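# The long way round with brown paper

I came to brown paper late in life, which is a funny thing to say about something that has been in every house I've ever lived in. My gran kept hers folded in a drawer under the tea towels, ironed flat after Christmas and good for another year. I thought she was mad. I now own a drawer exactly like it, except mine won't close.

What did it was a dress pattern. Two winters ago I signed up for an evening class at the old Halliday works in Trarport, up a staircase that smells of machine oil and wet coats, because I wanted to make one pair of trousers that fitted me. One pair! I had visions of turning up with a bit of nice wool and going home with trousers. Instead I spent the first three weeks drawing on paper, and I didn't so much as touch a needle until the clocks had gone back.

Drafting a pattern from your own measurements is a peculiar business. You start with a straight line and a right angle, and then you put yourself down on the page in numbers, waist and hip and the distance from here to there, and somewhere around the second evening a curve appears that is, alarmingly, your own bottom. There's a bit of a hush in the room when people get to that stage. Then somebody laughs and we all put the kettle on.

The class used white paper on a roll, the dotted sort with little crosses all over it, and it was perfectly good. But it's thin, it tears at the notches, and by the third time you've pinned round a crotch curve you're holding confetti. I started asking about alternatives and was sent off down the road to Rekidwood, the timber yard, of all places. They sell packing paper off the end of the counter, meant for wrapping worktops and doors. It comes on a roll so heavy that I had to wheel it back to the car on a sack trolley, and it cost me less than a decent lunch.
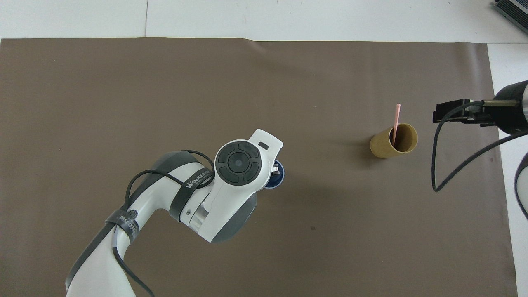 My trousers are now on their fifth draft, and all five have been on brown paper. The stuff takes a soft pencil beautifully, and you can rub out a hip curve four or five times before the surface starts to go fluffy. What it won't do is lie down. I've learnt to roll it out across the table the night before and let it get used to the idea, and even then you get what you see in the picture, those faint creases and a top edge that wanders gently up and down. So never draw your grainline from the edge of the paper. I did, on draft two, and the left leg of those trousers wrapped itself round my shin like a frightened cat. Rule your own straight line well inside the sheet, check it with a set square, and ignore the edge completely.

The other thing I'd say is, get the table right. I did drafts one and two on the living-room carpet, on my knees, and my knees have still not forgiven me. You want something about waist height that you can walk round, or at least get at from two sides. An old door on trestles will do it. A friend's kitchen island will do it too, though you do have to like the friend, and they have to be relaxed about pencil shavings.

Now, weights. Proper pattern weights are lovely things and I covet them, but tins of chickpeas are fine. So are big washers, and Rekidwood will sell you those by the scoop. I've covered mine in scraps of lining fabric so they don't leave grey rings on everything, and I'm prouder of those washers than of most things I've done at work.

Around draft three I got a bit evangelical and went looking for where all this comes from, and that took me to the Griltov collection, which lives in two rooms over the library in Trarport and is open on afternoons when there's someone in to unlock it. Griltov was a tailoring firm. They made working clothes mostly, for the docks and the railway, and when they shut up shop they left their patterns behind, every one of them cut in heavy brown paper and hung from a hook through a punched hole. There are 1456 of them. The oldest have gone the colour of strong tea and they're as stiff as biscuits.

I could have stayed all day. Each one has writing on it, in pencil or a purplish ink, and it's the writing that gets you. A waist let out, then let out again, with a different hand making the second note. "Left shoulder low." "Likes room in the knee." One overcoat front has been altered so many times, with strips pasted on and trimmed off and pasted on again, that it's thicker than a place mat. Number 285 on the list is a boy's jacket with three lengths of sleeve marked on it, one above the other, each a bit longer, and I had to go and look out of the window for a minute.

I'd been treating my own drafts as failures, you see, and shoving them in the recycling. I stopped that. Drafts three, four and five are hanging on the back of the spare-room door on a bulldog clip, scribbles and all. Draft four says "NO" across the seat in capitals, and I'm sure some future person will find that very informative.

If you fancy a go yourself, start with a skirt. It's two pieces and a waistband, and the worst that can happen is that it's a bit tight after pudding. Measure yourself over what you'd normally wear underneath, write the numbers down at once, and have someone else hold the tape at the back if you can bear it. Allow 6 centimetres at the hem, more than you think you need, as it's very hard to stick length back on. Cut the paper with scissors you don't care about. Paper ruins good shears, and my gran would come back and haunt the lot of us.

As for the trousers, draft five is cut out in calico and tacked together, and I wore them round the kitchen last night with the seams on the outside. The waist sits where a waist should. The right pocket gapes a bit. I've got the wool, I bought it in October, and it's still in its bag on the chair while I work up the nerve.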